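# One arm or two? We've finally put a number on it
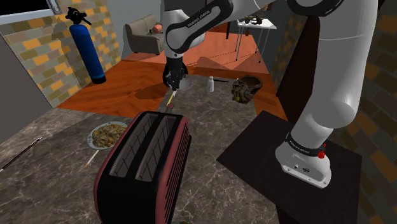 We've been going back and forth on the kitchen arm budget since December, and on Friday we agreed on a figure that everyone could live with. I'm writing it up while it's fresh, partly for the people who keep stopping me in the corridor and partly so I can find it again myself! The short version is that Wullwood will be buying one arm this year, with a second pencilled in if the first few months go well. Most of the arguing was over the counter layout. In the simulated kitchen the arm sits on its own dark surface at the side, the toaster takes up a big chunk of the worktop with a plate of food right next to it, and once you've looked at that for a bit you start to see why Bożena Baran has been so firm about bench space. Her point all along has been that we were pricing the arm and forgetting the furniture.

She was right, annoyingly. The first version of the spreadsheet had the arm, the gripper and the controller in it, then one lonely line at the bottom that said "misc". Bożena went through it with a red pen and came back with 13 extra items. Some were tiny (cable ties, spare fingertips, a decent set of hex keys that nobody is allowed to take home) and some really weren't. The mounting plinth alone was more than I'd put down for the whole of "misc".

So the new plan has a proper setting-up pot of £2,000, kept apart from the arm itself, and it can't be raided for anything else. Another £900 goes on crockery, small appliances and food props over the year. That sounds like a lot of toast, I know. But Kacper Bednarek kept a note of what got chipped, dropped or worn out on the old bench at Fletetti, where he was before he joined us, and his list went on for two pages. I've stopped arguing with that line.

The other big change is that simulation now comes first, and it has its own place in the plan. Until now we treated it as something you did while waiting for a delivery. Kacper wants every task tried in the virtual kitchen before we spend money on the real version of it — toaster, bottles, bowls, the lot. If the arm can't get to the far end of the counter on screen, we move the base on screen, and we don't pay someone to drill a second set of holes. He's also using it to settle how deep the real worktop should be. I'd have guessed from a kitchen showroom, so it's probably best that he's in charge of that bit.

We did look at leasing. Waaka came in with a quote that was very friendly for the first year and a good deal less friendly after it, and the contract had us paying for call-outs on top. Zornura's offer was the better one on service, with training for two people included, and they were happy to hold the price while we sort out the room. We're going with Zornura for the support contract and buying the arm outright. I was the one holding out for leasing, for what it's worth, and I'm fine about it (mostly).

A few things are still open. We don't have a final answer on the floor loading, and the electrician wants another look at the sockets before he'll commit to a date. There's also a question over who pays for the safety guarding, as it could come out of the building budget or ours, and both sides have been very polite about letting the other go first. I've put it under ours for now so that the total isn't a nasty surprise later on.

If you want a task added to the trial list, tell Kacper before the order goes in. He needs to know what you'd like picked up, where it lives on the counter and how often you'd want it done. "General tidying" has been suggested four times already and he can't cost it, so please be a bit more exact than that! Bożena has the full spreadsheet and will send it to anyone who asks, red pen included.

Updated 21st July — the plinth quote has come back slightly under, so the setting-up pot stays as it is.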